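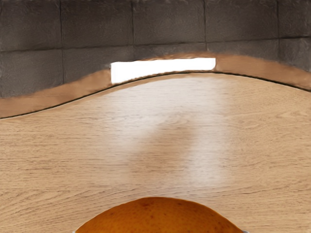
Figure 1. An orange citrus fruit in front of a light wooden countertop (computer rendering).

4.2 What repeat visitors remember about a small town

The second round of interviews gave us the richest material in the whole study, and it took us well past the list of churches and viewpoints that fills most guides to Hestmont. We spoke with 100 travelers who had come back to the town at least once, and asked each of them to tell us about a single hour they still thought of at home. We gave no prompts and showed no maps.

The answers were wonderful to read. Only 9 people chose the cathedral square, which the town's own brochures put on the cover. Far more chose an hour on foot between two places – the stairs down to the river at Lai, the lane behind the weavers' workshops, the long wall where the buses turn. One woman spent most of her interview on a bakery door she had walked past every morning and never gone through! Lo and Marino describe a similar pull toward in-between places in their work on Vorel, a much larger city, and we were delighted to find it so strongly in a town with six streets in its old center.

Length of stay mattered too. Visitors who had slept in Hestmont for six nights or more named places by the words residents use for them, while those on shorter trips leaned on the names printed on signs. Chang coded all the transcripts, and Hsieh then coded them again without seeing the first set. Where the two disagreed, the passage was read aloud and settled between them.

We also looked at whether people had traveled with a guide. Guided visitors remembered more dates and more names of builders, and they spoke warmly of the guides themselves (several could still repeat a guide's jokes). Their chosen hour, though, nearly always fell after the tour had ended. Section 4.3 compares these accounts with the 800 postcards in the Atisa collection, read by Ko in April 2019.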